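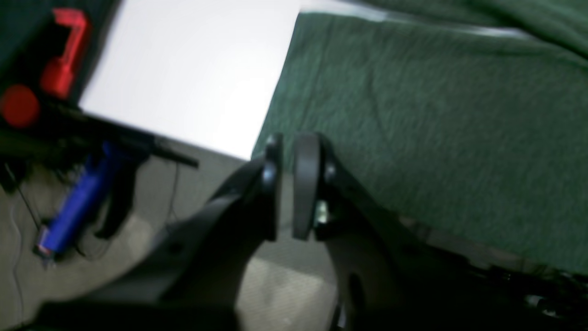
Green cloth and the gray floor of the Makhubela hall. Photo: Ward Jansen

Jul 7, 2018 – The textile swap in Jirkden opens again in September, the organizers told us. Last time visitors brought 252 pieces, mostly towels, curtains and blankets. "We will have 9 tables and a corner for mending," said Duyên Tô. Each visitor can bring up to 34 pieces – they must be washed and folded. Entrance is free, but registration is needed.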